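FOR IMMEDIATE RELEASE

Drillance publishes handling rules for hand-held gripper work

FARNAU, 12/07/2022 - Drillance today put out its first written rules for recording pick-and-place work with hand-held grippers. Free to download, 30 pages, plain wording. Applies to all Drillance sites from February.

The rules cover three areas: the tool, the table and the people at it. Finger pads get checked before each shift and swapped when worn. Bolts on the linkage arms checked too. Any session with a loose bolt is thrown out, no exceptions.

"We had four sites and four ways of doing it," said Wilma Bosman, head of operations. "Same task, different habits. You can't compare that data and you certainly can't sell it as one set."

Food items stay in their wrapping. Packs with a split seam go in the bin, not back on the table. Cloths and props may be patterned, and sites are encouraged to change them often, so long as the change is logged. Where two people share a table they agree on who reaches first, and the second tool keeps clear untill the first has let go.

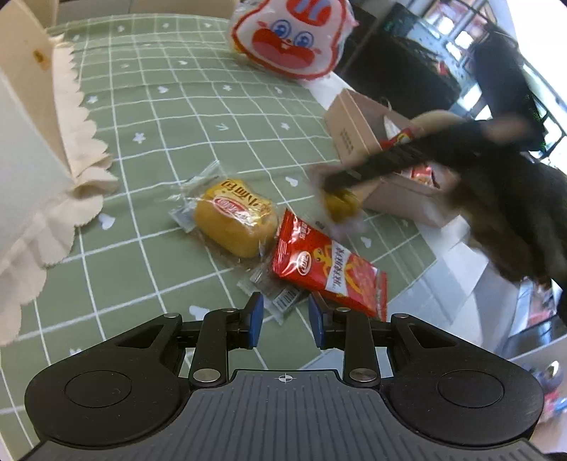
Privacy gets its own chapter. Operators sign a consent form before they start, and so does anyone else who may come into view. They can withdraw it later and the recordings must be deleted. Names never go in the file log.

The draft was tried out at the Birna site over 200 sessions. Comments from operators led to 2 changes, a shorter pre-shift check and a longer break between sessions.

"The old checklist was to long, people skipped bits," said Milan Verhoeven, who led the trial. "Now it fits on one card."

Sites must keep their logs for review. Up to 1,000 sessions will be spot-checked in the first year. Results to be published, including the bad ones.

Outside labs may use the rules at no charge. Comments welcome, second edition planned.

Press contact: Els Hendriks, Drillance, Farnau office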